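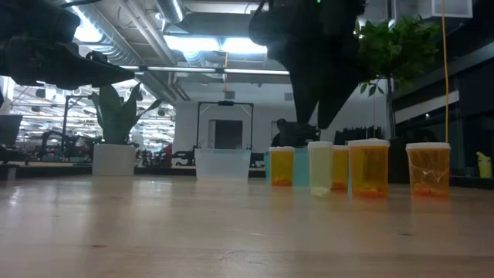 Every spring somebody tells me to decant my medicine cabinet. The pitch this year came from Restby, a home-order newsletter that a cousin forwards to me, and it promised a calmer morning if I would only move everything into matching containers. I don't buy it. Pill bottles already match more than enough. Look at the amber ones on the blond tabletop, each with its white cap and its orange pills at the bottom, and tell me which you would reach for at six in the morning without your glasses. The one I'd find first is the milky white bottle, and that's only because it is the odd one out.

Fitriani Kusuma, who writes the newsletter, wants the labels gone too - "visual noise," she calls them. I'd like her to spend a week sorting my father's prescriptions. He takes 2 that look alike, one with breakfast and one at night, and the noise is how he tells them apart. A pharmacy label is ugly and it has the dose on it. I will take ugly.

Then there is the bin. A Sketito bin costs more than I spend on lunch, and once the bottles are in it you have to lift out the front ones to get at the back ones. Dennis Nzioka, my neighbor, bought a set in June and by the end of that month his bottles were back on the windowsill, which is a bad place for them, being warm, but at least he was taking them.

What I would keep is duller. Original bottles, labels facing out, one shelf, high up if there are kids in the house. Old stuff goes back to the pharmacy. It takes me 27 minutes and I have never once felt calmer afterward.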